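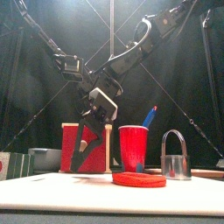
Blood lead screening extended to four more villages in Disau district

The Phuthong Environmental Health Network will extend its blood lead screening program to four villages downstream of the former Kutley smelter, the group said Thursday. Testing begins in September and is open to children under seven and to pregnant women.

The first phase covered 238 children in the two settlements closest to the site. Of these, 80 had results above the level at which the network refers a family for follow-up. Referred families receive a second test by venous draw, a home visit, and sampling of household dust, yard soil and drinking water.

The second phase has funding for 600 tests. Capillary samples will be taken at village health posts between 8 a.m. and noon and analyzed the same day on a portable unit. Any elevated reading will be confirmed by a laboratory before it is entered in a patient's record.

"Capillary samples pick up contamination from the skin, so we do not treat the first number as a diagnosis," said Thitima Sitthichai, who coordinates the testing.

Soil sampling will run in parallel under Somkiat Wongsuwan. Crews will collect composite samples from the top inch of soil in yards, school grounds and unpaved lanes. Locations will be recorded by plot, but published maps will show results by village only.

The smelter closed after its last operator, Gamarico, gave up its license. Slag remains on the eastern part of the property under a partial clay cover. The district has asked for a drainage survey of the slag area before the next rainy season; no contractor has been named.

Residents can register at any of the health posts. Children tested in the first phase do not need to register again and will be contacted for repeat testing. Results will be given to families in writing, in Thai, with a telephone number for questions.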